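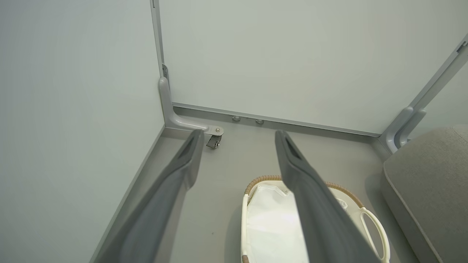 Savero Laundry Corner
Item no. 2814
By Julten

A corner for laundry. You already have one, of course: it's wherever the clothes land. The Savero does the same job with two walls, a skirting that wipes clean and enough grey metal to suggest you've made some decisions.

It is a freestanding, panelled corner for sorting, folding and generally confronting the wash. Put it in a garage, a share-house hallway, the back of a community hall or the dry end of a laundromat. Your own basket goes on the floor inside it. We don't sell baskets. We tried, and everyone told us they already had one from the supermarket that was perfectly good.

The panels come in one colour, a pale grey-green with a matte face. Folke Myklebust, who drew the Savero, calls it Lichen. The warehouse calls it grey. Order it under either name and the same panel turns up.

What you get

Wall panels, pale grey-green, matte
Grey baseboard with a lighter rail along its top edge
Upright posts and corner trim in grey metal
L-shaped leg for the back corner, light grey
Domed peg caps for the baseboard, metal, soft shine
Curved handle bar, grey, with metal mounting plate
Spare peg caps, pack of 2
Hex key, which you will lose
Instructions, which you will find after you've finished

Measurements

Width of back wall: 1990 mm
Weight, complete: 33 kg
Floor: not supplied. Use the one you've got.

The foot of the corner leg runs out along the floor, so sweep before you stand the thing up. A single stray bit of Lego under there and the whole corner leans like it's had a big lunch.

What it's like to fold in

Plain walls turn out to be good company for laundry. Dark socks show up. So do the odd ones, sorry. A red jumper stands out against the panels beautifully, and if it has a white lining you can see straight away which side is out, though turning it the right way round remains your problem.

Bulky things with linings are the ones customers ask us about most. Our advice is to get hold of the garment near the top and hold it upright, letting the bulk hang into a column before you lay it down. It looks like a crumpled mess at that stage. Carry on. Square up the shoulders, bring the sleeves in, and fold from the hem.

Fitted sheets are outside the scope of this page.
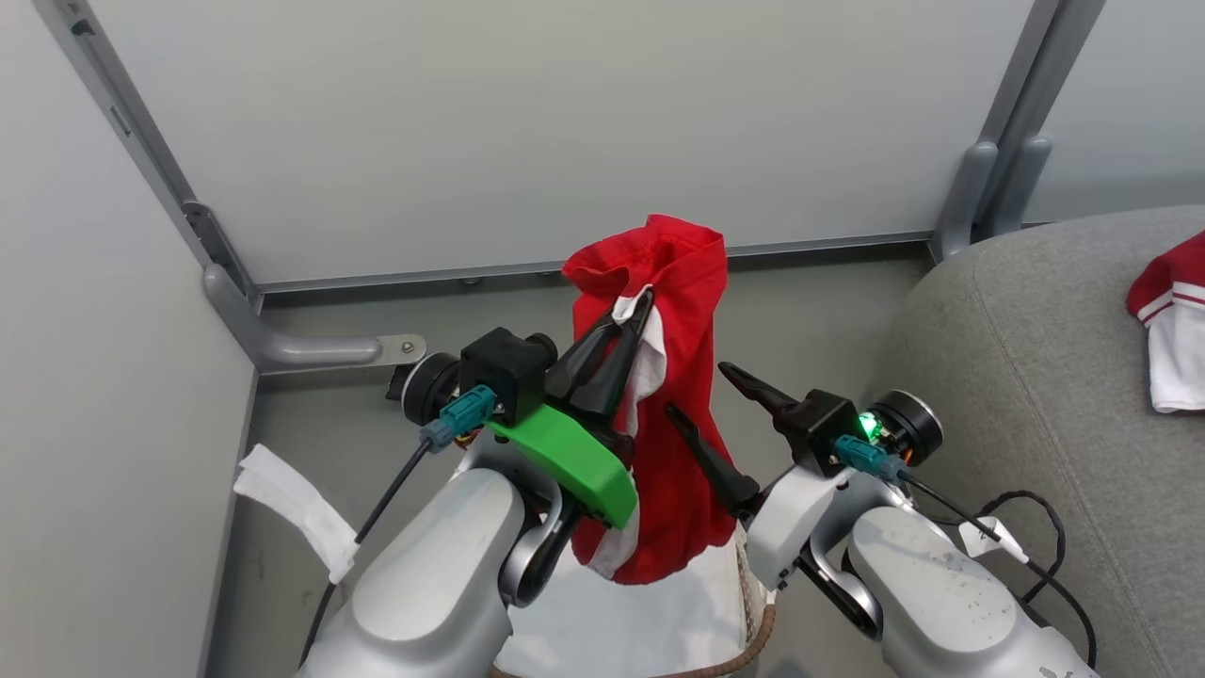

Fitting and care

Allow an afternoon if you are handy, or an afternoon and a phone call if you aren't. Stand the posts first, slide the back panel in, then the side. The baseboard goes on last. Do the pegs up by hand until everything lines up, and only then tighten. People who tighten as they go end up ringing Barış Aydoğan in our service room, and he is very nice about it.

Panels: damp cloth, drop of dishwashing liquid. No scourers.
Handle bar: for steadying and moving the corner. Wet towels are heavier than you'd think and should go on the line.
Peg caps: they pop off if kicked. See spares, above.

What buyers say

"Bought it for the footy club. The jerseys now get folded by whoever is standing closest, and I'm told this counts as a system."
Akua Asamoah

"Solid. Marks from the trolley wiped off. My husband thought the corner leg was a towel rail for the first month and I let him."
Aba Gyamfi

"Three stars. It's a corner."
Virgil Ursu

Delivery and returns

Flat packed, kerbside delivery. You can see a Savero standing up at our Clokemside showroom, next to the Mensah drying racks, and you're welcome to bring a load of washing and have a go. Returns are accepted within the month if the panels are unmarked and you still have the box. Prices as per the list of Jul 3, 2023.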